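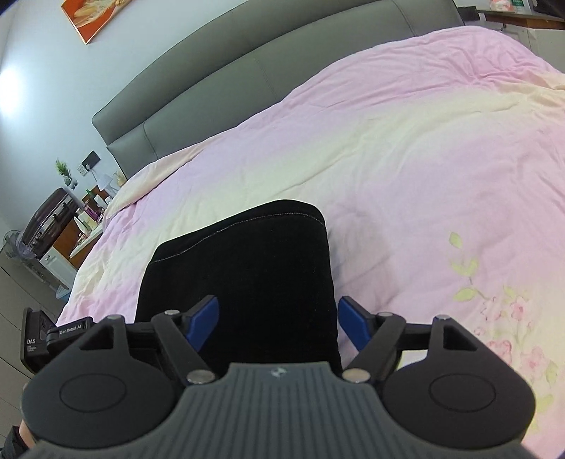
Blue pads, one on each side of the black fabric. Four silver pins hold the linkage.

1/ Small thread on how I look after my hand-held gripper. Flurina Hubmann asked me on Wednesday and my answer became too long for a comment.

2/ First thing is the pads. I wipe them with a damp cloth every evening. Black clothes leave lint, and lint makes the grip slide. No alcohol on them please, I did this in February and one pad became hard like a coin.

3/ Second thing is the pins and screws. I check them after every 77 grasps. The log from Irkimura says 932 grasps on this set of pads. The set before was finished at almost 800. 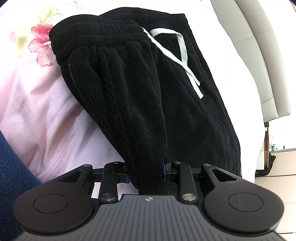

Ribbed pants, one leg between the pads. White drawstring on top.

4/ Drawstrings I watch very carefully. In grasp 421 a cord went into the linkage and I needed twenty minutes with tweezers. Now I look where both ends are before I close the fingers.

5/ If one finger arrives before the other, do not bend anything! Open fully, loosen the lower screw of the slow side by a quarter turn, close on a folded sock, tighten again. Lorna showed me this and I have used it three times.

6/ Oil — one drop of Grinatov on each pin, then wipe until the cloth stays clean. Too much oil and you will find it on the bedding.

7/ Next week I change the left pad. I will write how it goes.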